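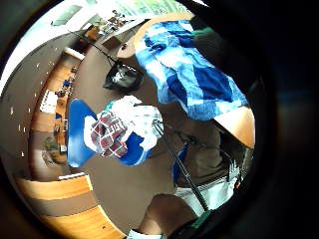 叠布组的五百三十九条录像，到底教会了什么

Skallow工程社这学期最大的项目叫“叠布”。报名时写得很诱人：不用写代码，不用买机械臂，戴上手套，握住夹爪，把布叠好，机器人就能学会。社里本来人就少，这张招新单贴出去以后，连平时只来蹭三维打印机的同学都去了。三月的通讯上还登过一小段，题目是“让机器人替我们做家务”。

笔者当时就觉得题目起大了。现在项目做到一半，编辑让我去看看，写点东西。我去看了几回，翻了他们的记录表，也把他们准备交给Flevitz挑战赛的初稿读了一遍。下面是我看到的和我不太信的。先说明，我不在叠布组，去年做的是巡线小车，成绩平平，所以也没什么资格居高临下。但读记录表不需要资格。

项目是怎么做的

做法不复杂。社员两手各拿一只手持夹爪，夹爪上装着广角相机，对着桌上的布做动作：抓角、提起、对折、压平。相机把夹爪前面的画面录下来，再靠旁边立着的标记板和固定设备帮忙对齐位置。录完的东西送进Stemeck，也就是社里用的那套训练脚本，跑一夜，第二天看曲线。

Stemeck是往届社员留下来的，最早给抓积木用，后来改过好多次，改的人大多毕业了。里面有一段处理时间戳的代码，注释只有四个字：“先别动它”。叠布组确实没动。

项目计划书里写的布有3类：薄的、厚的、带图案的。这个分法我第一眼就有意见。带图案的布可以薄，也可以厚，这根本是两条标准混在一起。录像表里果然乱了，同一块格子布，有时登记成“薄”，有时登记成“图案”，还有一回登记成“桌布（？）”，问号是原表就有的。负责整理表格的同学说后面统一改，我去看的最后一回，还没有改。

到交稿为止，表里一共有539条录像。初稿把这个数字放在第一行，加粗。我理解为什么，录一条就是一条，手臂是真的酸。可是数字大不等于内容多。我按布的名字排了一下序，表里最靠前的那一大段，全是同一块布、同一张桌子、同一个角开始抓。换句话说，这批录像里有相当大的一块，是在反复告诉模型同一件事。

关于“不用写代码”

招新单上最吸引人的一句，也是最经不起看的一句。

录像本身是不用写代码。可录像录完以后，要有人检查哪一条开头忘了合爪，哪一条中途停下来说话，哪一条左右手的文件对不上。这些都得写脚本，或者用眼睛一条一条看。组里会写脚本的同学就那么一两位，于是分工很快变成这样：一批人录，一两个人收拾。录的人觉得自己已经做完了，收拾的人觉得自己永远做不完。

我问过一位新社员，知不知道自己录的那些最后用上了多少。回答是不知道，也没想过要问。这不能怪新社员。组里没有任何地方能看到这个信息，记录表上有“已录”一栏，没有“已用”一栏。我建议加上。当时大家都说好，散会以后我又去看，表头多了一栏，叫“备注2”。

手套也值得说两句。计划书说戴手套是为了“统一手部外观”。可社里的手套尺码就那几副，手小的同学戴上以后指尖空出一截，捏布边的时候动作明显变慢，而且会多捏一下。多捏的这一下被忠实地录了进去。模型要是真学得够好，大概也会学会多捏一下。组里的意见是影响不大，但没有测过，我就先记在这里。

关于房间

叠布组一直在活动室的同一个角落做。靠窗，有圆木桌，有长柜台，地方顺手，插座也近。顺手是真的，问题也在这儿。

窗户那边亮得厉害，广角镜头一歪过去，画面上方就白掉一片。上午录的和傍晚录的，同一块蓝布看起来像两块。组里有人主张拉上窗帘，有人主张不要拉，说多样的光线对训练有好处。两边都能讲出道理。后来的做法是谁先到谁决定，表里又没有登记窗帘是开是关。这样一来，光线的变化是有了，却没法拿来比较。想知道模型失败是因为光还是因为布，只能靠猜。

再有就是镜头看到的不止桌子。手持夹爪上的相机视野很宽，人的膝盖、椅子、柜台上的小东西统统进了画面，而且弯得厉害。初稿里把这叫做“丰富的真实家庭环境”。活动室就是活动室。柜台上那盆绿植在哪里，那把蓝椅子在哪里，模型说不定记得比布角还牢。要验证也很容易，换一间屋子，搬一张方桌，再试。组里说搬过去以后标记板要重新校准，很麻烦。麻烦我信，但校准麻烦这件事本身就应该写进报告，因为招新单上说的是这套办法“随时随地都能录”。
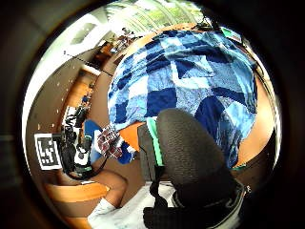 右手持夹爪时的广角画面：蓝色拼布搭在木桌这一侧，戴手套的拇指在近处，左边立着黑白方格标记板。

关于这块拼布

蓝色拼布是组里公认最难的一块。块与块之间颜色深浅不一，有深蓝，有天蓝，也有近乎白的。人看着很清楚，哪里是边，哪里只是两块颜色相接。换成模型就不好说了。初稿里有一节专门讲拼布，结论是“模型能够理解布料结构”。

我对“理解”两个字过敏，请组里的同学讲讲依据。依据是一段演示视频：夹爪往拼布的一角去，抓住，提起来，折过去，看着挺漂亮。我问，如果把拼布转个方向呢？说转过一点点，可以。转很多呢？没试。如果不是从那个角开始呢？也没试。那这段视频能说明的，就是夹爪会去那个位置。布的结构它理解没理解，我看不出来，我猜组里也看不出来。

有个对照很便宜：找一块颜色一样花、但尺寸不同的布，铺在同样的位置。如果模型跟着颜色的交界走，它会抓到布的中间；如果它找的是真正的边，它会往外去。做一下用不了一个下午。我在讨论会上提过，有人记下来了，记在白板上，白板后来给巡线小车组擦掉画赛道了。这件事我们组有责任，在此道歉，也请叠布组再写一遍。

关于那次测试

初稿里最硬的一张表，是100次测试的结果。我本来以为这张表能把我说服，所以看得比别处都仔细。

表里只有“成功”和“其他”两列。“其他”包括没抓住、抓住又掉了、折歪了、人伸手救了一下。最后一种我特别问了。测试规则里写明，布快滑下桌的时候可以扶一把，“不影响判定”。可扶一把到底算成功还是算其他，要看当天记录的是谁。我翻到的几页里，同样写着“扶了”，有的归在左边一列，有的归在右边一列。

另外，折到什么程度算成功也没有尺子。初稿写“边缘基本对齐”。基本是多少？我提议拿尺子量两条边差多远，写下厘米数，以后想用什么标准都可以重新算。得到的回答是，布是软的，量不准。布是软的我同意，量不准也可以同意，但“基本对齐”也是量出来的，只不过是用眼睛量，而且量的人刚刚在旁边等了半天，很希望它对齐。

我不认为有人在造假。我在小车组做过一样的事，车轮压线了，嘴里说“那不算，地滑”。项目做久了，人会自动替它找理由。正因为这样，规则要在测试之前写好，由没有参与录像的人来判。小车组愿意出人，叠布组如果需要，写在活动室门口的本子上就行。我们的要求只有一个，测试的时候别跟我们聊天。

关于Flevitz挑战赛

Flevitz今年开了一个“日常物品操作”组别，叠布组报的就是这个。我把规则通读了一遍，感想是：规则对演示很宽，对文件很严。

现场演示有3次机会，取最好的一次。取最好的一次，就意味着掉两回布也没关系。对参赛当然有利，可如果大家因此觉得项目成了，那就亏了。一个成功率很一般的模型，在这种规则下也能拿出一次很体面的表现。叠布组准备演示的时候，不妨把掉布的那两回也录下来放进材料里，评委未必喜欢，但社里的后来人会用得着。

文件方面，规则要求说明数据来源、录制条件、剔除标准。叠布组现在最缺的就是这三样。剔除标准一栏目前写的是“剔除质量较差的录像”。我问什么叫质量较差，在场的人给了好几种答案：画面糊、手抖、布掉地上、录的人自己不满意。布掉地上要不要剔，大家当场争了起来。这是我去的几回里最有意思的一段，比演示好看得多。主张留下的一方说，掉了再捡起来也是一种示范；主张剔掉的一方说，你教它捡，它就会先掉一次。我倾向后者，但没有证据，组里也没有。两种都训练一遍比一比，占用机器两夜。排队表上叠布组还有时段，请尽快用，不然三维打印的同学要来借电源。

关于Phuthong那边的演示

Phuthong社区活动站邀请叠布组去做一次展示，时间还没定。组里很兴奋，已经做了一页宣传稿，标题是“机器人走进家庭”。

这页稿子我建议撤回重写。社区活动站的观众多半不关心训练曲线，他们看到标题，会以为可以带自家的床单来试。带来的床单会比桌子大，会是组里没见过的颜色，也许还有松紧带。组里现在没有一条松紧带床罩的录像。我问现场要是有人真的拿出来怎么办，答复是“礼貌地请对方用我们的布”。那这场展示就是用我们的布、在我们摆好的位置，叠给别人看。这么做可以，很多展示都是这么做的，只是标题不能叫走进家庭。

比较实在的做法，是带夹爪过去，让观众自己握一握，叠一块毛巾，感受一下只用两根“手指”干活有多别扭。我试过。平时叠一件衣服不用想，握着夹爪就不知道该先捏哪儿，捏住了又不知道怎么松。小朋友肯定喜欢这个，大人也会明白为什么家里到现在没有一台会叠衣服的机器。夹爪较重的那只请放在桌上用，别让小朋友举着。

有没有做得好的地方

有，写到这里应该讲几句，不然叠布组下回不让我进门了。

第一次来的同学，半个下午就能学会录，这对社团是大事。小车组的新人要先学焊接，走掉的比留下的多。叠布组的人来了能立刻上手，哪怕录的东西后来要返工，人是留住了。

器材保管比我们组强。夹爪用完都回箱，电池有登记，标记板背后写了张贴的高度，字迹工整。如果录像表也照这个习惯来填，我这篇稿子能短一半。

失败的录像没有删。我原先以为删了，后来在硬盘的一个文件夹里看到，都还在，只是没有分类，文件夹名叫“不要”。对想认真做分析的人来说，这个文件夹可能比前面那些更有用，里面有布滑走的，有左右手打架的，有夹爪夹住手套的。我花了一个晚上看，看得很投入。建议改个名字，再指定一位同学写索引，一行一条就够。

还有一点，组里容得下别人提问。我每次去都问一堆不好听的，每次都有人坐下来跟我一条一条对。有的答得上，有的答不上，答不上的时候也没人拿“你不在我们组”来挡。

交稿前请再看一遍的几处

初稿第一行的录像总数后面，补上实际用于训练的条数。总数可以照样加粗，后面那个数也请加粗。

布的分类重做。厚薄是一栏，有无图案是另一栏，不要合并。

测试表拆开“其他”，至少把“人扶过”单列出来。以前扶过又算了成功的，能查到的改回来，查不到的注明查不到。

“理解布料结构”一句删掉，或者先把拼布换方向的测试做完再说。

录制条件补上窗帘和时段。已经录完的那些可以从画面亮度大致分一分，新录的从下一次开始登记。

“丰富的真实家庭环境”改成“社团活动室”。

Stemeck的版本写清楚，包括往届改过哪些地方。那段“先别动它”的代码，请在附录里照抄注释，评委有权知道。

招新单如果下学期还要用，“不用写代码”改成“录制部分不用写代码”，并且在旁边给收拾数据的岗位也留一行。现在干这活的同学已经连续几次活动没有碰过夹爪了，总得有人换一换。

叠布组看过本文后回复，录像表的“备注2”已经改名为“已用”，目前还是空的。测试重做的时间会贴在活动室门口，想当判定人的社员请自带尺子，社里的那把借给三维打印组了，还没还。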